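Station walk-through – custody area and property room
Mullport Police, Flamville Street station
Date of check: 5 October 2023
Form 342, short version. Comments typed up same day from handwritten notes

Marks used: OK / Fix / Fix now / Not checked

SECTION A – INTAKE DOOR AND SALLY PORT

A1. Outer door closes and latches without a push – Fix
Latches two times out of three. Same comment as in May. Closer arm needs replacing, not adjusting again.

A2. Inner door can't open while outer door is open – OK
Tested both ways.

A3. Weapons lockers lock, keys accounted for – Fix
Locker 3 key sticks. All keys on the board. Label on the board is faded, new one please.

A4. Floor clear, no trip hazards – OK
Mat has been taped down. Tape is lifting at one corner, keep an eye on it.

A5. Camera view covers the full walk from vehicle to door – Fix now
It doesn't. Blind spot by the left wall where the second vehicle parks. Anyone taken out on the passenger side is off camera for several steps. Past complaints have turned on exactly this kind of gap. Either move the camera or paint the bay so the second car parks farther back. Paint is cheaper and can be done this week.

SECTION B – BOOKING DESK

B1. Rights notice posted, readable from where the detained person stands – Fix
Posted, yes. Readable, no, the print is too small from the line on the floor. Spanish copy is behind the printer.

B2. Interpreter phone number at desk and working – OK
Called it. Answered quickly.

B3. Medical questions asked and written down for each booking – Fix
Looked at 14 booking sheets pulled at random. Most fine. The rest have the medication question left blank, which is not the same as "none". Desk staff to write "none" or "refused", never leave it empty.

B4. Body camera switched on through booking – OK
Matched against the sheets. No gaps.

B5. Complaint forms available without having to ask – Fix
In a drawer. Should be on the counter. Said this last time also.

B6. Panic button tested – OK
Response was fast. Log signed.

SECTION C – HOLDING CELLS

C1. Ligature points – Fix now
Cell 2, vent cover, one screw missing and the edge has come away from the wall. Cell taken out of use at time of check. Do NOT put back in service until maintenence has signed and the shift supervisor has looked at it in person.

C2. Call buttons – OK
All work and all light up at the desk. The one in the end cell is slow to reset.

C3. Welfare checks logged on time – Fix
Paper log and camera footage compared for one night shift. Times in the log are too tidy. Every entry lands on the quarter hour and the footage shows the checks were done, but not then. Write the real time. A check done four minutes late and logged honestly is easy to explain to a judge. A log that doesn't match the video isn't.

C4. Water, blankets, toilet paper – OK
Blankets low, reorder.

C5. Temperature – Not checked
Thermometer missing from the kit. 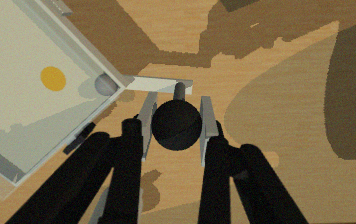

C6. Lighting can be dimmed at night – Fix
Switch works in two cells only. Complaint about this came through a defense lawyer over the summer, reply still owed.

C7. Emergency release – OK
Done with cells empty. Staff on shift knew where the override key was, good.

SECTION D – INTERVIEW ROOMS

D1. Recorder starts, stops and shows the correct time – Fix
Room 1 clock still runs ahead of the desk clock. Set both from the same source. Defense will ask.

D2. Red light outside room works – OK

D3. Lawyer room is private – Fix now
Can hear normal speech from the hallway with the door shut. Stood there and listend. Needs a door seal and a sign asking people not to wait outside. Until done, use the room next to the training office for lawyer visits – it's farther to walk but you can't hear anything through that wall.

D4. Furniture fixed to floor where required – OK

SECTION E – PROPERTY AND EVIDENCE ROOM

E1. Entry log filled in for each visit – Fix
Two entries with no time out. Initials not readable on one of them.

E2. Spot check, item against record – OK
Item 3314 pulled. Bag sealed, seal number matches, shelf matches, chain of custody sheet complete with every transfer signed. This is how they should all look.

E3. Drug safe, two-person rule – OK
Both signatures on every line since last check.

E4. Cash counted and bagged by two people – OK

E5. Items past disposal date – Fix
Back shelf is full. Almost all of it belongs to closed cases. Need the court release list before anything moves, ask the clerk at Tremblay courthouse again. No disposals without it, even if the case looks finished.

E6. Shelving secure – Fix
Bralell units along the back wall are bolted, the newer one by the door isn't. Don't load the top shelf.

E7. Fire extinguisher in date – OK

TO DO FIRST
Cell 2 vent. Stays closed till signed.
Lawyer room sound problem, use the other room from today.
Sally port blind spot, paint the bay.

TO DO THIS MONTH
Door closer. Rights notice in large print, both languages. Complaint forms onto counter. Interview clock. Bolt the shelf. Dimmer switches, and answer the lawyer's letter.

Copies to shift supervisors and the complaints office. Items marked Fix now get rechecked in person, photos by email won't do. C5 to be done at the recheck, bring own thermometer.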